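Ticket 261 – Broren cell, gripper losing its grip on mugs
Opened by: Iwona Makowska
Status: open, watching

Sun 22 June
Gripper closes on a mug, lifts, and the mug turns in the fingers before it gets to the stand. Started after the April finger change. The bowl pick is fine, so I'm looking at the hand before the arm.

Pulled the log. Of 200 mug picks, 114 were clean. Plenty to work with!

Checked the pivots on the finger linkage and found play in one of them. Nipped the screw up, ran open/close by hand, and the play has gone – lovely positive close now. Then went back to the hardest case, a mug on its side, with the gripper brought in at the rim.

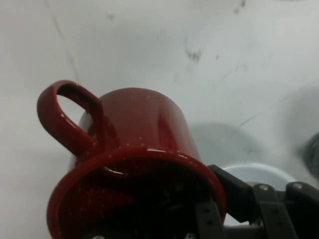
Does the wrist camera need calibrating again after tightening a finger screw?
Only if the camera mount or the hand itself has been moved. The finger screws don't touch either, but do run the zero routine so the controller knows where fully closed is.

Zero routine done, new closed position saved. I also dropped the closing speed a notch, which I've wanted to try for ages. Next up was the fixed camera, as the stand position is taught from that view. Red mug on the stand, green one and the bowl out on the table.

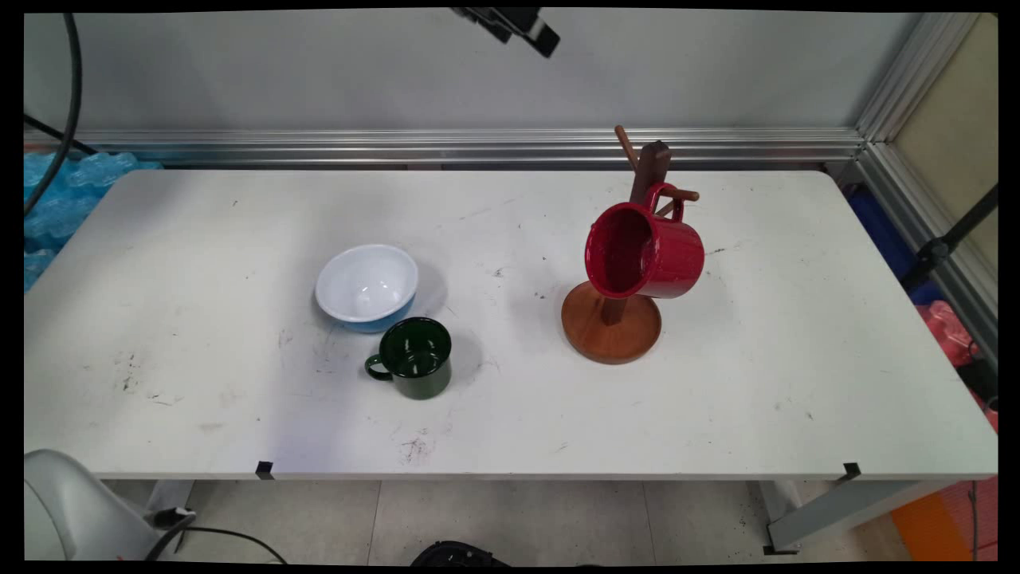
Mulugeta Moges replied that the speed should go back to where it was until the screw has been proved on its own, or we won't know which change did the work. Fair point! He'd also like a dab of threadlock on that pivot, as the same screw worked free on the Amaral cell.

Speed put back. Threadlock on order. Leaving this open until we've had another 200 picks through it.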